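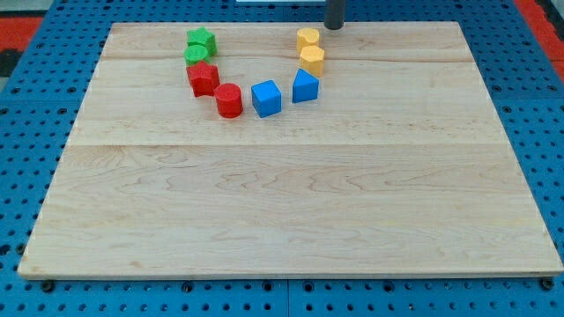

Hasden toy library to reopen in larger premises with longer loan period

8 June 2024

The Hasden toy library will reopen in July in the former bank on Podance Road, with a longer loan period and a new system for checking sets of small parts in and out.

The service has been closed to borrowers since its lease on the old site ended. Stock has been held in storage and members' accounts have been frozen, so no late fees have built up during the closure. Items that were on loan when the doors shut can be returned at the new counter from opening day.

Under the new rules, most items may be kept for 5 weeks. The previous limit was three. Large items such as ride-on toys, play kitchens and slides stay on the shorter period because demand for them is higher and there are fewer of each. A household may have up to five items out at once, of which no more than two may be large.

Membership is priced per household. The standard fee is £60 a year, payable in full or by monthly instalments. Childminders and playgroups registered in the area pay the same fee but may book items ahead. Households receiving certain benefits can join without charge, and the form for this can be filled in at the desk or by post.

The main change for staff is in how sets are handled. Puzzles, building blocks, shape sorters and threading kits made up a large share of past loans and nearly all of the reported losses. Each set will now travel in a clear zipped bag with a printed contents card. The card lists every part by shape and colour, and the bag is weighed on return. If the weight differs from the figure on the card, the contents are checked by hand before the set goes back on the shelf.

Weighing was tested before the closure on a small group of wooden sets. It picked up missing parts more quickly than a hand count, though it proved less reliable for very light pieces such as felt shapes and card tiles. Those will continue to be counted by hand.

A lost part will no longer lead to an automatic charge. The borrower will be asked to look for it, and the set will be marked as incomplete in the catalogue. Charges will apply only where a set cannot be lent again without the missing part, and will be limited to the cost of a replacement. Spare parts from withdrawn sets have been sorted by type and will be used to make up gaps where the size and finish match.

The catalogue has been moved to a system supplied by Cao, a software firm that already runs the booking pages for the leisure centre in Tredadell. Members will be able to search by age range, renew loans and join a waiting list. Old membership cards will not work with the new system and must be exchanged. Renewals by telephone will still be accepted during opening hours.

The new premises are on one level, with a step-free entrance from the car park at the rear. There is a play area beside the counter where items can be tried before they are borrowed, and a separate room for cleaning and repairs. Hard toys are washed or wiped down after each loan. Fabric items go through a hot wash and are held back until fully dry, which may add a delay at busy times.

Donations will not be taken during the first weeks of opening. After that, the library will accept toys that carry a safety mark and have all their parts. Electrical items, soft toys and anything with a broken catch or hinge will be refused.

Opening hours are to be posted at the entrance and on the catalogue page before the end of the month. Parking at the rear is free for 2 hours.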